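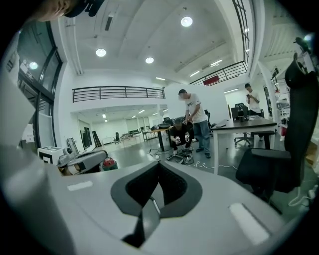
Sreekumar me dijo que dejar el azúcar en el café era cuestión de 5 días, que al sexto el paladar se rinde y uno empieza a notar «las notas de fruta». Llevo desde marzo esperando la fruta. De momento noto café.

Todo empezó por una apuesta tonta en la oficina. Yo tomaba 2 sobres por taza, y eso en una empresa donde se habla de cafés como en otras se habla de fichajes. Cada vez que rompía un sobre se hacía un silencio. Pylyp, que muele en casa y trae el polvo en un botecito, me miraba como si estuviera echando gaseosa a un cuadro. Así que un mediodía, por orgullo, anuncié que lo dejaba. Hay gente que anuncia maratones.

La primera semana fue mala sin llegar a ser interesante. Me dolía la cabeza, pero también me dolía antes. Probé a engañarme con canela (sabe a postre al que le falta el postre), con leche de avena (mejor no hablar) y con una pizca de sal, truco que encontré en un foro y que al parecer «neutraliza el amargor». Lo que neutralizó fueron mis ganas de desayunar.

En la segunda semana me compré una cafetera. Es lo que hace uno cuando fracasa en algo gratuito: gastar dinero en ello. Una Pellegrini de segunda mano, 80 euros, con una junta que pierde por un lado y un manual en italiano que alguien había subrayado con rabia. Con la cafetera vino la báscula, con la báscula vino el molinillo, y con el molinillo vino mi mujer a preguntar si no salía más barato el azúcar. Le enseñé una gráfica. No la miró.

Y luego el café en sí. Compré una bolsa de Vukwood, 200 gramos, tueste claro, que prometía albaricoque, té negro y «un final sedoso». Hice el ritual entero: agua a su temperatura, vertido en círculos, la espera esa en la que hay que poner cara de algo. Sabía a agua de lentejas. Se la di a probar a Cường, por si era yo, y estuvo un rato pensando antes de decir «lentejas buenas».

Con todo, algo ha cambiado, y me fastidia reconocerlo. Hace poco, en casa de mi tía, me sirvieron el café ya azucarado, como me ha gustado toda la vida, y no pude con él. Me lo bebí, claro, mi tía estaba delante. Pero era como encontrarse una chaqueta de los veinte años y que apriete de los hombros. O sea que he perdido el café que me gustaba y todavía no me gusta el otro. Estoy en tierra de nadie, con una báscula.

A Sreekumar no se lo he contado. Él, por cierto, toma té.

Comentarios (4)

Thanasis: Prueba un tueste más oscuro y olvídate del albaricoque. Yo tardé un año entero en quitarme el azúcar y recaigo todas las navidades.

Pylyp Moroz: El botecito es hermético. Un respeto.

Ruairi Mackay: ¿La junta de la Pellegrini la has cambiado ya? La mía perdía por el mismo sitio y era que estaba puesta del revés.

Respuesta del autor: Ruairi, acabo de mirarlo. Estaba del revés. El café sigue sabiendo a lentejas, pero ahora sale todo por donde debe.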